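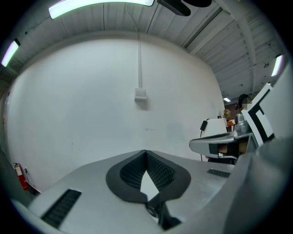 핸드헬드 그리퍼 본체의 상면 통풍 그릴과 작업실 벽면.

핸드헬드 그리퍼 기록 중단 건 정리

최종 수정: Sep 16, 2026
인쇄하기 | 이메일로 보내기

Rerkton 핸드헬드 그리퍼로 시연 데이터를 모으던 중 기록이 세션 중간에 끊기는 문제가 반복됐다. 증상, 확인한 순서, 현재 조치를 적어 둔다. 같은 본체를 쓰는 사람이 주변에 몇 있어서 공개 글로 남긴다.

증상은 단순하다. 녹화 시작 후 어느 시점부터 영상 타임스탬프는 계속 증가하는데 그리퍼 개폐량 값이 고정된다. 오류 메시지는 없다. 상태 표시도 정상이다. 세션을 종료하고 파일을 열어 봐야 알 수 있다. 수집한 에피소드 200개를 다시 검사했더니 16개가 이 상태였다. 전부 폐기했다.

처음에는 케이블을 의심했다. 손목을 크게 돌리는 동작이 많은 작업이라 커넥터 쪽에 힘이 걸린다. 케이블을 새것으로 바꾸고 본체 쪽에 고정 클립을 추가했다. 결과는 같았다. 케이블을 일부러 흔들어도 재현되지 않았으므로 이 가설은 버렸다.

다음은 기록 소프트웨어다. Zultden 로거의 버퍼 설정을 기본값 1,000에서 더 올려 보았으나 변화가 없었다. 버퍼가 넘치면 로그에 프레임 누락이 찍혀야 하는데 누락 항목 자체가 없었다. 로거는 받은 값을 그대로 쓰고 있었고, 들어오는 값이 이미 멈춰 있었다.

남은 것은 본체 내부다. 발생 시각을 세션 시작 기준으로 다시 정렬하니 경향이 보였다. 멈춘 에피소드는 모두 연속 촬영의 뒤쪽에 몰려 있었고, 휴식을 넣은 날에는 한 건도 없었다. 본체 상면에는 통풍 그릴이 두 개 있는데, 좌측이 길고 우측이 작다. 내가 본체를 받쳐 쥘 때 왼손 손바닥이 긴 쪽을 거의 다 덮고 있었다.

확인 시험은 다음과 같이 했다. 긴 그릴을 테이프로 막은 상태와 열어 둔 상태로 각각 3회 연속 촬영. 막은 쪽은 3회 모두 개폐량 값이 멈췄고, 열어 둔 쪽은 3회 모두 끝까지 기록됐다. 시행 횟수가 적으니 통계라고 부를 수준은 아니다. 내부 온도는 직접 재지 못했다. 개폐량 센서 보드가 과열로 응답을 멈추고, 펌웨어가 마지막 값을 계속 반환한다는 것이 현재의 추정이다.

이 추정이 맞다면 과열보다 마지막 값 반환이 더 큰 문제다. 센서가 죽었으면 무효값을 내보내야 한다. 수집용 도구에서는 데이터 몇 개를 버리면 되지만, 같은 보드를 로봇 쪽 그리퍼에 달면 제어기는 손가락이 열려 있다고 믿은 채 계속 닫는 명령을 줄 수 있다. 물체가 깨지는 정도로 끝나지 않을 수도 있다.

Otska에서 비슷한 장비를 운용하는 Rasa Kazlauskienė에게 메일로 물었더니, 그쪽에서도 개폐량이 멈춘 파일을 본 적이 있으나 원인은 작업자 실수로 처리했다고 한다. 파형을 받아 비교했다. 값이 멈추는 모양은 같다. 다만 그쪽 파일에는 세션 시작 시각이 없어서 연속 사용 시간과의 관계는 확인하지 못했다.

현재 조치:
- 쥐는 위치를 뒤로 옮기고 긴 그릴 주변에 손이 닿지 않도록 표시 테이프를 붙였다.
- 연속 촬영 뒤에 휴식을 넣는다.
- 개폐량이 일정 시간 동안 소수점 끝자리까지 같으면 경고음을 내는 감시 스크립트를 로거 옆에서 돌린다. 정상 센서라면 가만히 쥐고 있어도 끝자리는 흔들린다.
- Lapiņa 보드로 교체하는 안은 보류. 커넥터 핀 배열이 달라 변환 기판이 필요하다.

펌웨어 수정 요청은 보냈고 답변은 11월 배포본에서 검토하겠다는 내용이었다. 그때까지 감시 스크립트는 계속 켜 둔다. 스크립트가 필요하면 댓글에 로거 버전을 적어 주기 바란다.

공유 16 | 댓글 3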